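Parish Newsletter, April

FROM THE SCRIPTURE GROUP

Reading Ruth after Easter

The group finished the Gospel of Mark just before Holy Week and has moved on to Ruth. It is a short book, four chapters, and most people can read it through in one sitting. We are taking a chapter a week at 7 p.m. in the lower room on Walczak Street. You do not need to have come before.

Marlene Baumgart led the first evening. She asked us to read the opening five verses aloud and then stop. In those verses a family leaves Bethlehem because of a famine, settles in Moab, and loses the father and both sons. Naomi is left with two daughters-in-law in a country that is not hers. Several people said they had always hurried past this part to get to "Where you go I will go."

We spent a good deal of time on Naomi's words at the end of the chapter. She tells the women of Bethlehem to call her Mara, bitter, and says that the Almighty has brought her back empty. Ruth is standing next to her when she says it. One member thought Naomi was being unfair to Ruth. Another said that grief is often unfair and that the book lets her speak without correcting her. The Psalms do the same in many places, and we looked at Psalm 88 for comparison.

Chapter 2 is about gleaning. Leviticus 19 tells landowners to leave the edges of the field for the poor and the stranger, and Ruth is both. Please read Leviticus 19:9-10 and Deuteronomy 24:19-22 ahead of time. Stanisława Wilczyńska will bring notes on how the harvest was worked and what an ephah of barley would have weighed.

Questions to think over before chapter 2:

What does Boaz do that the law requires, and what does he do beyond it?

Why does Ruth ask to go to the field, and why does Naomi stay home?

Who gleans at the edges of our own town?

The last question led the group to set aside part of its evening for the pantry shelf. The Lent collection for the shelf came to $1,246, given in 224 envelopes. Dry goods and canned fish are needed most.
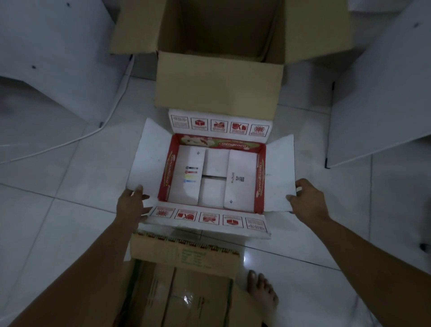
Study Bibles

The group has 90 study Bibles for anyone to borrow. Sign the sheet by the door and return your copy after the last session. The Ruth introduction begins on page 684. Large print copies are kept on the bottom shelf.

Rides to the evening group are available from Candbridge and Clallia. Speak to Marlene after the morning service.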